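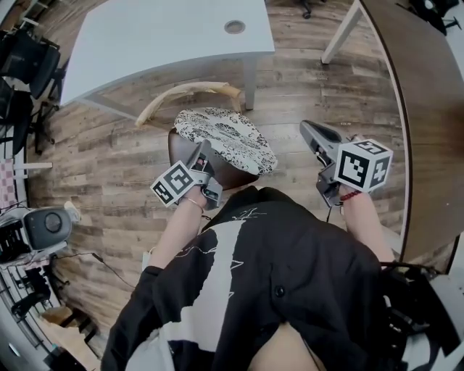 27.11.2019

Kurzer Eintrag, muss gleich weiter. Der rechte Greifer spinnt wieder.

Angefangen hat es im Mai, damals dachte ich noch an einen Wackler am Stecker. Kabel getauscht, Ruhe. Bis gestern Abend. Mitten in der Aufnahme schließt die Backe, und in den Daten steht: offen. Kein Fehler, keine Warnung, das Log läuft brav weiter. Gemerkt hab ich es erst beim Durchsehen. Von 60 Durchgängen neun unbrauchbar, und bei den anderen trau ich der Öffnungsweite jetzt auch nicht mehr.

Was ich schon probiert habe:
Kabel am Griff bewegt, Wert springt. Nicht immer, aber oft genug.
Links und rechts vertauscht am Hub, Fehler wandert mit dem Greifer mit. Also nicht der Hub.
Neu kalibriert, hält ca. 600 Sekunden, dann driftet es wieder weg.
Firmware von Varwood zurückgesetzt, bringt nix.

Tippe auf die Zugentlastung. Das Kabel hängt ja beim Arbeiten frei runter und bei jeder Drehung zieht es am Gehäuse. Hätte man sich denken können. Bei Kidura im Forum hat einer das gleiche Problem, der hat einfach einen Klecks Heißkleber drauf und gut. Ich weiß nich.

Blöder ist die Sache mit dem Arm in Gastville. Der fährt mit genau diesen Daten, und wenn da "offen" drinsteht obwohl zu ist, dann drückt der halt mit offener Backe gegen die Tischkante. Ist letzte Woche fast passiert, Not-Aus war zum Glück in Reichweite. Hab die Sätze seitdem gesperrt, alle 800, auch die vermutlich guten. Lieber so.

Ersatzteil bei Lynch bestellt, Liefertermin unbekant. Bis dahin nehm ich nur mit links auf. Wer eine Idee hat, wie man den Sprung im Signal automatisch findet: bitte in die Kommentare, ich les das heut Nacht noch.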